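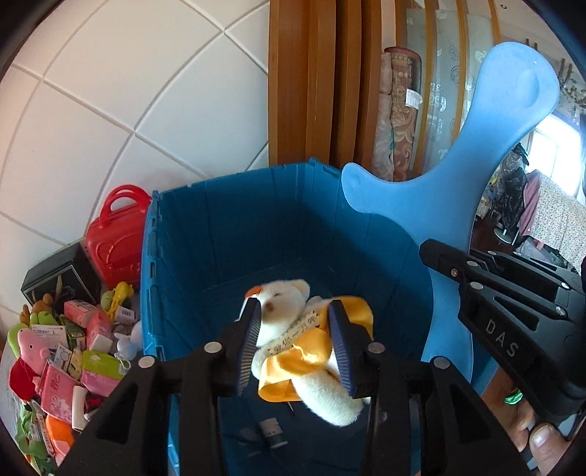

1/8
Pince à main Gernico, deuxième semaine d'essai. Le kit est vendu par paire, sans bras : l'opérateur tient la pince et les données servent ensuite à entraîner le robot. Nous avons pris le lot standard chez le distributeur Kesturside, avec un jeu de patins de rechange.

2/8
Les patins striés sont le vrai point fort. Sur de la peluche habillée de satin, on s'attend à ce que le tissu glisse et que le rembourrage reste en arrière. Sur 100 prises d'objets souples, 73 tenues jusqu'à la dépose. Avec les patins lisses Hivard, même bac, même opérateur : 31.

3/8
Les échecs se ressemblent. Un doigt attrape le vêtement seul, l'autre le corps, et l'objet pivote dès qu'on lève. Il faut prendre plus profond, quitte à écraser un peu. La notice conseille la prise en bout de doigts — mauvaise idée pour tout ce qui est rembourré.

4/8
Travail au-dessus d'un bac profond : la largeur des bras gêne. On touche le rebord quand l'objet est contre la paroi. Pour les petites pièces cylindriques tombées au fond, j'incline la pince et je perds en précision. Un doigt plus long en option serait utile.

5/8
Visserie apparente sur les bras, bon choix. Changement des deux patins en 6 minutes environ, sans démonter le reste. Après deux semaines, pas de jeu sensible à la gâchette. Légère usure sur l'arête des stries, côté pouce.

6/8
Logiciel : correct, sans plus. L'appairage gauche/droite se perd après une mise en veille et il faut tout relancer. L'export vers les outils Stankevičius passe du premier coup, mais les horodatages sont en heure locale. À corriger à la main.

7/8
Fatigue : nette à partir d'une heure, surtout au poignet gauche. Je fais des séries courtes, le matin, et je note l'opérateur dans chaque session. La qualité des prises baisse avant qu'on s'en rende compte.

8/8
Pour du tri de jouets ou de petits emballages, je garde la Gernico. Pour des pièces rigides, l'écart avec Hivard ne justifie pas le prix. Prochaine série en novembre : sachets souples et boîtes en carton, mêmes patins.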